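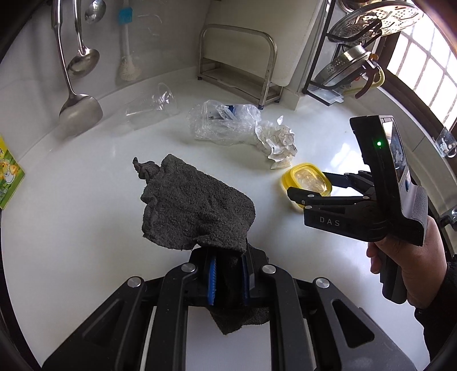 A student in the last session asked whether a tenant can stop paying rent when the landlord ignores a repair request. In most states the answer is no, or only after several steps, and tenants who skip a step can end up defending an eviction case.

Handout 6: Security Deposits and Small Claims

Read before class on 16th January. Bring the Susby lease.

1. What a deposit covers
Unpaid rent, and damage beyond normal wear. Faded paint and worn carpet are normal wear. A broken door is damage. Cleaning is where most disputes start – check what the lease says about move-out condition.

2. The itemized statement
The landlord must usually send a written list of deductions by a fixed deadline. Look up the deadline for your state. A late statement may cost the landlord the right to keep anything.

3. Worked problem: Randel Apartments
Deposit paid: $1575
Deducted for cleaning: $141
Deducted for "general repairs": $1000
Returned: $434
The lease ended in November. No receipts were sent. Which deduction is easier to challenge, and what would you ask for in the demand letter?

4. Filing
Small claims forms are short. Name the owner on the lease, which may differ from the management company. In the Vustham problem the tenant sued the manager only, and the case was dismissed. Attach the lease, the move-in checklist and the demand letter.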